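09/07/2024

**Faith & Law Circular: The Larnside permit appeal**

Several readers have written to ask what is happening with the house church ordinance in Larnside, so most of this item is given over to it. The short version is that the ordinance is still in force, the appeal has been filed, and the hearing is set for November. The longer version follows.

The ordinance was passed by the Larnside town council in the spring. It requires a permit for any "recurring assembly of a devotional nature" held in a building zoned as a residence, once attendance goes above 19 people. The permit costs $2,625 for the first year. Renewal is cheaper, but the council hasn't published the figure. A household that holds a gathering without a permit can be fined up to $4,000, and the fine can be charged again for each gathering after a written warning.

Supporters of the ordinance say it is about parking, noise and fire exits. Those are fair concerns and the older streets in Larnside are narrow. But the text does not mention book clubs, card nights, sports parties or sales parties, all of which bring cars to the same streets. It mentions devotional assemblies only. That is the point on which the appeal rests.

Nine households have joined the appeal. They are a mixed group. Four are connected with the Hivwood Road fellowship, which has met in homes since its rented hall was sold. Two are Coptic families who host a midweek prayer meeting. Two are Muslim families who hold evening prayers during Ramadan and study groups the rest of the year. The last is a Jewish household that hosts a Sabbath meal and sometimes goes over the limit when relatives visit.

The lead attorney is Rania Hamdy, who has handled zoning cases for small congregations before. She spoke to us by phone last month. "The town can regulate parking," she said. "It can regulate noise. It has rules for both already. What it can't do is pick out prayer as the thing that needs a license."

We asked her whether the households had tried for permits first. Three did. One application was returned because the floor plan was not drawn to scale. One was sent back with a request for the names and addresses of everyone who regularly attends, and the family declined to give them. The third, from the Shawky household, has been marked "under review" since it was handed in, and the fee has not been returned.

The request for names worries us more than the fee does. People who come to a home meeting have often come because it is quiet and private. Some have left another faith and have not told their families. A list kept at a town office is a public record unless someone takes steps to make it otherwise, and the ordinance has no language on that at all. The town clerk's office told us by email that such lists would be "handled appropriately." We wrote back to ask what that meant and have not had an answer.

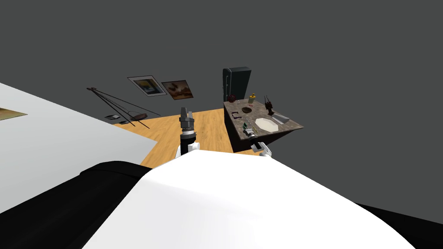
The legal question in November will be a fairly narrow one. The appeal board is not being asked to say whether home worship is a good thing or whether the council acted out of dislike for anyone. It is being asked whether the ordinance treats religious gatherings worse than other gatherings of the same size and effect. The two parts of this ordinance, the permit and the fine, come out of a single definition. If the board strikes the words "of a devotional nature," both parts would have to be rewritten to cover every kind of gathering, or dropped.

The town's attorney has argued in a written reply that religious meetings differ from social ones because they repeat on a fixed schedule. The households answer that a weekly poker game repeats on a fixed schedule too. The reply also says that no one has been fined so far. That is correct. Two written warnings have gone out, both to addresses on Hivwood Road, and in both cases the hosts split their meeting in half to stay under the limit. The hosts say that this has made child care hard to arrange, and that some of the older members have stopped coming.

We should add that opinion among the Larnside churches is not all one way. The pastor of a larger congregation with its own building told us he thinks the fee is too high but that some kind of permit is reasonable. He asked not to be named. Another minister said she would sign a letter of support and then wrote again to say her board had asked her to wait until after the hearing. We print this so that readers have the full picture before they write to anyone.

**The Isetti bill**

A related matter at the state level. The Isetti bill, which would have barred towns from requiring a permit for worship in a private home, did not get out of committee before the summer recess. Its sponsor intends to bring it back next session with a change to the section on building safety, where most of the objections were. We have not seen the new wording. If it passes in anything like its first form, the Larnside permit would fall with it, but that is a long way off and the households can't plan on it.

**What readers can do**

- Written comments for the appeal board are accepted until the end of the month before the hearing. They should be short, signed, and should give your town of residence. Comments from outside Larnside are read but carry less weight.
- If you host a home gathering in Larnside and have had a letter from the town, keep the letter and the envelope. Ms. Hamdy's office would like to see a copy.
- Please don't call the clerk's office to complain. The staff there did not write the ordinance, and the calls are not logged as comments.
- The hearing is open to the public. Seating is limited and signs are not allowed in the room.

The circular will carry a report on the hearing in the issue after it takes place. A decision on the same night is unlikely – the board normally takes several weeks and mails its ruling to the parties first.

Corrections to the last issue: the Hivwood Road fellowship's hall was sold by its owner, not by the fellowship, which was a tenant there.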